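Festivals, Processions and Place
Handout 5: The Brirnham Candle Walk

Welcome back, everyone, and thank you for such a lively discussion last time (we ran over, I know, and I was enjoying it far too much to look at the clock). We're moving on to a smaller festival now, one you could easily drive straight past if you didn't know to stop for it. Please read these notes before the seminar and bring them along, as I'll be referring to the headings.

1. What happens

The Candle Walk is held every August in the old part of Brirnham, over 2 evenings. On the first, households along the river bring their lanterns down to the ford and leave them there unlit. On the second, the lanterns are lit one from another and carried uphill to the chapel yard, with a good deal of stopping along the way for singing, soup and gossip. The walk itself would take you 15 minutes at an ordinary pace. With the procession it takes most of the evening, and people get quite cross with anyone who tries to hurry it!

The last stretch is known as the Flarnuten, a word that is used both for the steep lane and for the slow, swaying step people take going up it. Children learn it by hanging on to a grandparent's coat. You'll find visitors trying it too, usually half a beat behind.

2. Where it comes from

The parish story is that the walk gives thanks for a harvest brought in ahead of a flood. It's a lovely story and you'll hear it told with great conviction, but do be a bit careful with it. The earliest written mention we have is a complaint from a miller about wax on his steps, and he says nothing about a flood or a harvest. Agnes Laing, in the chapter I've put in your reading pack, thinks the walk began as a boundary custom and picked up the harvest later on. I lean her way myself, though I'd be very happy to be argued out of it.

3. Two neighbours to compare

Campos has a lantern night of its own, with a brass band and a proper stage, and it draws coaches from all over. Dremevier let its procession lapse and then revived it 20 years ago, working from photographs and from what older residents could remember of the tunes. Keep both in mind when we come to the word "authentic", which I'd like us to use sparingly, and never in an essay without saying who is doing the judging.

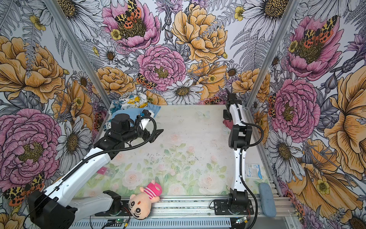 Notes by Innes Jardine
Last revised Nov 14, 2022

4. For the seminar

Please come with a page of jottings on one of these. Who decides the pace of a procession, and what happens to people who can't keep to it? Does a festival need its origin story to be true? What would change in Brirnham if the coaches came?

Reading: Laing, chapter 5, and the miller's letter (it's short, and rather funny in its grumpy way). If the pack hasn't reached you, send me a note and I'll leave a copy at the department office.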